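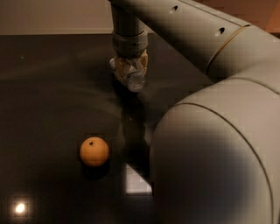
Why not simply buy a matte table, a reader of our April 2020 draft asked, if the shine was giving us so much grief? It is a fair question, and we thank them for it. Our answer is that a home build has to live with the furniture it gets, and we wanted Nesville to cope with whatever table a shared workshop could spare.

### 4.2 Grasping over a glossy surface

We kept the fingers short and plain, and we let the planner look for the object first and its shadow second. The early version, Messina, went the other way, and in our hands it chased dark patches across the tabletop for most of July. Of the 517 logged attempts with Messina, far too many ended on bare table — a humbling month, though a useful one.
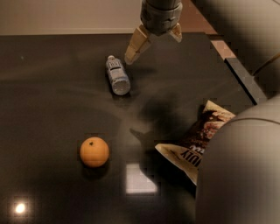

**Figure 7.** Open gripper above the tabletop, with a water bottle lying on its side, an orange and a snack bag.

Round fruit was kind to us from the start, and we confess we grew fond of it. A bottle on its side asks for more care, as clear plastic gives the depth estimate little to hold on to, so the approach is slowed over the last 8 centimeters and the wrist is turned to cross the long axis of the bottle.

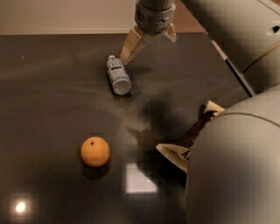
The same slow approach is used for wrappers and other soft packaging, with a lighter closing force that we set by hand at the bench and then, after a good deal of fussing, left alone.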